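# How do you teach a robot to pick stuff up? (You show it. A LOT.)

My job is moving a robot's hand around all day long. When I was nine I would have told you that was the greatest job in the world, and now that I'm a grown-up I still think it's pretty great, even on the days when my shoulders are sore and I've picked up the same sponge 42 times.

Our robot is called Alik. Alik has a gripper, and a gripper is a very simple kind of hand. You have five fingers on yours. Alik has two, and they're yellow, and they pinch together and open up again. They don't do much else! No thumb, no fingernails, no cracking the knuckles.

So how does Alik know when to pinch?

## The bossy way

Let's start with the way people used to do it (and still do, for some jobs). You write the robot a list of orders. Move forward this far. Go down this far. Close. Go up. If you've ever written instructions for making a peanut butter sandwich and then had your teacher follow them *exactly*, you know how that goes. You forgot to say "open the jar." Now your teacher is bonking a knife against a lid and everybody's laughing.

Orders work fine when the same thing is in the same spot every time, like in a factory where a bottle comes down the line, then another bottle, then another bottle. But a kitchen isn't like that, and neither is your bedroom. Think about your socks. Are they in the exact same place they were yesterday? Mine aren't either.

## The showing way

The other way is to give the robot examples and let it look for what they have in common. That's what I do.

Think about how you learned what a dog is. I bet your family didn't sit you down and say, "A dog has four legs and fur and a tail." (A cat has those too, and so does a squirrel.) You saw a dog, and someone said "dog!" Then you saw a different dog, and someone said "dog!" again. Big ones, tiny ones, one in a sweater. After a while you could spot a dog you'd never met before in your life.

A learning robot does something a bit like that, only with movements. One example for Alik has two parts:

- **What the camera saw.** There's a small camera right by the gripper, so it sees what the fingers are reaching for.
- **What the hand did.** Which way it moved, how it turned, and when the fingers opened or closed.

We call one whole try an *episode*, like a TV show, except the plot is always "hand picks up thing." I steer, the computer saves it all, and then I put the thing back and go again.

## Why so many?

Good question! My nephew Alfie asked me this and I had to think about how to say it.

Pretend I showed you only one example of picking up a cup. The cup was red and it was on the left side of the table. What did you learn? Maybe you learned "grab the cup." But maybe you learned "grab the red thing," or even "always reach left." From one example there's no way to tell which part mattered.

Now I move the cup. I swap the red one for a green one. I turn it on its side, I turn on a lamp, I put a banana next to it. The parts that don't matter keep changing, and the part that matters stays the same, so that's the part that gets learned.

My boss, Hayley Dawber, wanted 1000 episodes for our last set. We share the steering between 4 of us and take turns so we don't get tired and sloppy. Callum is the fastest. I'm the one who hums. My best day so far was 193 episodes, and I went home and dreamed about pinching.

## Do you keep the bad ones?

Sometimes I drop things. Sometimes I bump into something and it goes rolling off across the floor and I have to crawl after it.

We do keep some of those, but we put a label on them that says the try went wrong. A mixed-up label is worse than a drop! If I marked a fumble as a good try, Alik could copy my fumble, and it would have every reason to think it was doing a wonderful job.

And here's one that surprised me when I started: small wobbles can be useful. If I drift a little too far to the right and then fix it, that teaches Alik how to fix it too. If every example were perfect, Alik wouldn't have seen what to do when it's a little bit off.

## The tricky stuff

Some objects are just plain hard, and we need extra examples for those. Can you guess what's one of the hardest kinds?

It's clear plastic!

A camera can only work with the light that reaches it. With something like a wooden block, the light bounces off the block and you get a nice solid shape. With clear plastic, lots of the light goes right through, so the camera gets a mixture of the plastic *and* whatever's behind it, all bent and wiggly. Then there are the shiny spots. Those move when the camera moves, and a computer could easily take one for a real part of the thing.

Have a look from the camera's spot by the gripper. First up is a big see-through model of a tooth. See how the blue goes all wavy inside it?
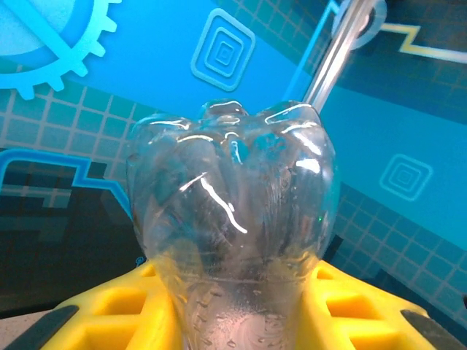

And now a crinkly plastic bag, with creases all over the place:
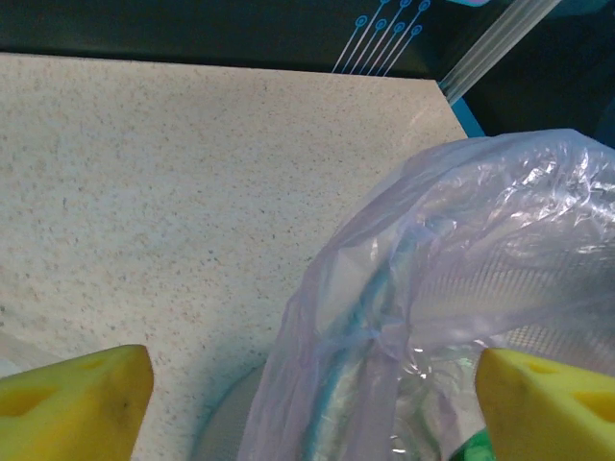
Soft things bring their own trouble, too. A spoon stays spoon-shaped however you hold it, but a T-shirt has a new shape every time you let go of it. I could drop the same T-shirt on the same table all afternoon and never get the same heap twice. So for floppy things I do lots of episodes where I change nothing at all except letting go and starting over.

## Try it at home

You need a friend, a blindfold (a scarf works), and a few soft things like socks or a stuffed animal. Clear some space on the floor first.

1. Your friend is the robot. Put the blindfold on them and sit them down in front of the socks.
2. Steer their hand by gently moving their wrist. Say "pinch" when it's time to grab and "open" when it's time to let go.
3. Do it three times with the sock in the same spot.
4. Let go of their wrist and let them try it alone. Pretty good, right?
5. Now move the sock without telling them, and let them try again.

Then swap places, so you get a turn at being the robot. You'll probably pat the empty floor a lot. When you've both had a go, talk about what kind of practice would have helped with step 5, and then go back and test your idea with a few more rounds. Alfie's idea was to put the sock on his own head, and we did four rounds of that before dinner.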